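What the second camera adds

I spent most of July on one question: if you collect demonstrations with two hand-held grippers, does the policy need the camera view from both of them, or will one do? The task is tidying a table. Pick up an item, put it in the box, go on to the next. The lint brush is the item I care about most, so most of the numbers below are for that.

We recorded 969 usable demonstrations. The target was 1000, and the rest were dropped for bad tracking. Everything went through Pidov, our own alignment script, which matches the two streams and cuts out the dead time at the start and end.
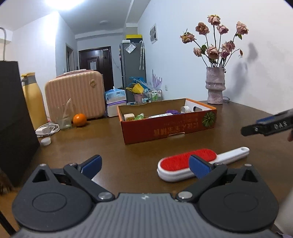

I trained two versions. Grondia sees both wrist views. Kidness sees only the one from the gripper doing the pick. Same network, same data, same number of steps. Each ran 25 trials on the brush, with the brush put down at a new angle every time.

Grondia got 21 and Kidness got 16. I expected a bigger gap. When I went through the misses, most of the Kidness ones were at the box, where the brush hit the rim on the way in. The grasp itself was nearly the same for both. A long handle sticks out past the fingers, and a single view from behind them doesn't show much of where the far end is going.
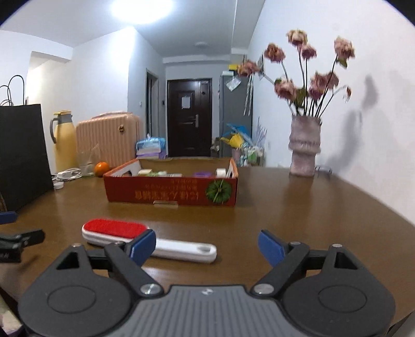

Lint brush on the table, with the open box behind it.

I also tried cutting the data down. With a quarter of the demonstrations Grondia dropped to 12 and Kidness to 11, so the second view only seems to pay off once there is enough data to learn from it. Take that with some care, as it is one seed each. I'm running 5 seeds now on the Lauritsen machine and will post the table when they finish.

The next change is to the angles. Too many of our demonstrations start with the handle pointing the same way.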